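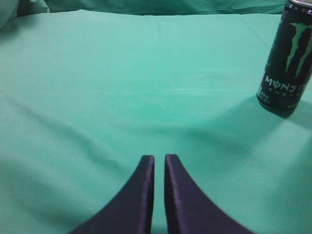 Print this page
E-mail this page

Domestic Textiles, Week 4: The Flat Sheet and Its Enemies
Notes prepared by Þröstur Ketilsson for the Vandholm evening course

Bring a cloth. Plain colour, no pattern. Patterns hide your mistakes and I'd like us all to see them. Pale greens and blues are good because the shallow folds show up under ordinary room light. White is for people with better eyes than mine.

Terms for tonight

Wrinkle: a soft rise in the cloth with no sharp line to it. Mostly goes away if you ask nicely with the side of your hand.

Crease: a line with a memory. Usually left by folding, and usually by somebody else, to hear students tell it.

Undulation: what we call a wrinkle when we've given up on it.

Bunching: spare cloth pushed up in one place, favourite spot being the far side of the table, where the smoother has sent it and hopes the instructor won't walk round.

Laying flat

1. Clear the table. Your coffee counts as something on the table.
2. Find the long edge and set it parallel to the far side. If the edge is crooked now it'll be crooked at nine o'clock.
3. Smooth from the centre outward with a flat palm. Don't tug the corners. Tugging moves one wrinkle and invites its cousins.
4. Stop. Most cloths are ruined in the minute after they were fine.

On pressing

The Bermúdez method (damp cloth over, iron lifted and set down, never dragged) is on page 49 of the reader. Last March's group dragged. We bought a new cover for the board. Check the care label before you choose a heat setting, and if there's no label, start low and work up with some humility.

Folding in thirds

Fold the long way first, run your hand down the fold, then bring the short ends in. It should stack on the shelf without leaning. The Gudico shelves in the supply cupboard already lean a little, so you may claim that as a defence -- once.

Homework

Lay, smooth and fold one cloth each evening, and write down where the stubborn crease turned up. Half a page is plenty. I once received nearly 700 words on a pillowcase and have not fully recovered.

Next week: fitted sheets. Come rested.

Print this page
E-mail this page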